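4. Large bowls in the kitchens of Wellow and Darwish

4.1 What people call a large bowl

In the previous section we treated the vessels used for cooking over heat. The present section concerns the large bowls, which in our material are the most difficult group to define. The interviews were held in August in 20 households, half of them in Wellow and half in the Darwish quarter. In both places the word "bowl" was used without hesitation for the small vessels from which one person eats. For the large ones the speakers had several words, and the same person could change from one word to another within a single answer.

We began with the idea that size would decide the name. In the first interviews this seemed to be correct. A vessel that one person could not comfortably hold in one hand was called "the big bowl", with the definite article, even in kitchens where there was more than one such vessel. Later it became clear that the article was more important than the adjective. "The big bowl" was the one that had a fixed task, for example dough or salad for guests. Other vessels of similar size were named by their material, by their color or by the person who had given them. One woman in Darwish kept two vessels of the same form and called one of them "the big bowl" and the other "my aunt's". She did not accept our suggestion that both could be called big.

Color appeared in the names more often than we had expected. The light shades were rarely separated from each other. Cream, ivory and pale yellow were usually one color in speech, and the word chosen for it was most often "white". When we asked the speakers to compare such a vessel with a sheet of paper, they agreed that it was not white, and then they continued to call it white. In the catalog we have kept the two descriptions apart: the name given by the household, and the color noted by us (Figure 4).

Figure 4. Large cream-colored bowl with a thick, rounded rim and glossy inner wall.
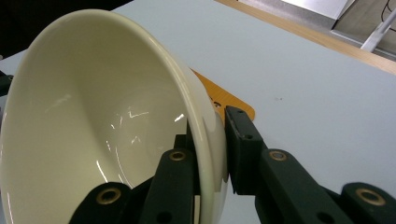 The difference between the two entries is also useful for another question, namely how a bowl is recognized when it is absent. In several interviews a bowl was described that had been broken or given away years before. These descriptions were short, but they had a regular order. First came the task, then the color, and then some damage: a chip, a line in the glaze, a mark from a stove. Form was mentioned last or was not mentioned. We understand this order as a sign that the speaker supposes the form to be known to everyone who has worked in a kitchen.

4.2 Lending and returning

Large bowls leave the kitchen more often than other vessels. In Wellow they are carried to neighbors at harvest meals and at funerals; in Darwish they circulate mainly between floors of the same building. The Beso cooperative, from which many Darwish families buy flour, also lends large bowls for family feasts and writes each loan in a notebook. We were allowed to read this notebook and to copy the entries, with the names of the borrowers removed. It contains 110 loans of bowls. Trays and pots are listed on separate pages and were not considered.

The notebook gives a date of loan and a date of return, but the second column is filled in with less care than the first. Where it is empty, we cannot say if the bowl was kept, was lost, or was simply returned at an hour when the notebook was not on the counter. For this reason we do not calculate a mean length of loan, although an earlier version of this paper did so. The reviewers were right to object.

What can be read from the entries with more confidence is the wording. The clerk identifies a bowl by its size and its color, and very seldom by its material. When a bowl has been borrowed by the same family several times, the entry may consist only of the words "same as before". This is clear to the clerk and to the family, and it is of no help to anyone else. A similar habit was observed between neighbors. A person sent a child to fetch "the one we had", and the child brought the correct bowl.

A returned bowl should not be empty. This rule was stated in Wellow by almost every speaker above middle age, and it was known in Darwish too, though there it was presented as a custom of grandparents. The content can be very small – a few eggs, some sugar in a twist of paper – and its value is not compared with the value of the meal for which the bowl was borrowed. Younger speakers told us that they return the bowl washed and with a message on the telephone. They did not consider this a break with the custom. In their view the message takes the place of the eggs.

4.3 The place where a bowl is kept

All households were asked to show where the large bowls stand between uses. Three kinds of place were named: inside a low cupboard, on top of a high cupboard, and on the open table. The third was often introduced with an excuse. The speaker said that the bowl was on the table only for the moment, and at our second visit it was on the table again. We do not doubt the sincerity of the first answer. It shows, in our opinion, that the proper place and the usual place are two separate facts, and that a questionnaire with one line for "place" will record only one of them.
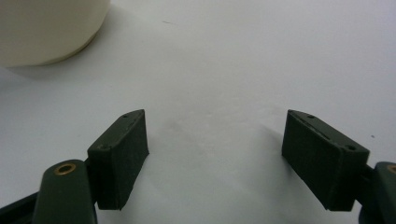 Page last modified: 4 Mar 2025

The high cupboard deserves a short remark. Bowls kept there are large and little used, and they are often the oldest in the house. To take one down requires a chair and usually a second person. Several speakers connected this with feast days so strongly that the act of bringing the chair was itself part of the memory. In one Wellow kitchen, the expression "to bring the chair" was used for the preparation of any large meal, including those for which no bowl was taken down.

4.4 Coding of the material

The transcripts of the interviews fill 700 pages. They were divided into passages and coded with Clonus, a program which allows two codes to stand on one passage. The number of coded passages that mention a large bowl is 2050. Both authors coded the whole material separately, and afterwards we compared the results. Most disagreements concerned the border between lending and giving. A bowl that has stood for many years in the kitchen of the borrower may still be called borrowed, and both families may agree with this, while no one expects it to return.

We decided to follow the words of the speaker in such passages. If the owner and the borrower used different words, both codes were kept. This makes the tables in the next section somewhat longer than they would be with a single code, and the sums of the rows are larger than the number of passages. The reader should keep this in mind when comparing our tables with those of studies in which each passage is counted once.

Passages in which the speaker only pointed to a bowl and said "this" were coded by means of the field notes. Where the notes did not make clear which bowl was meant, the passage was left without a code.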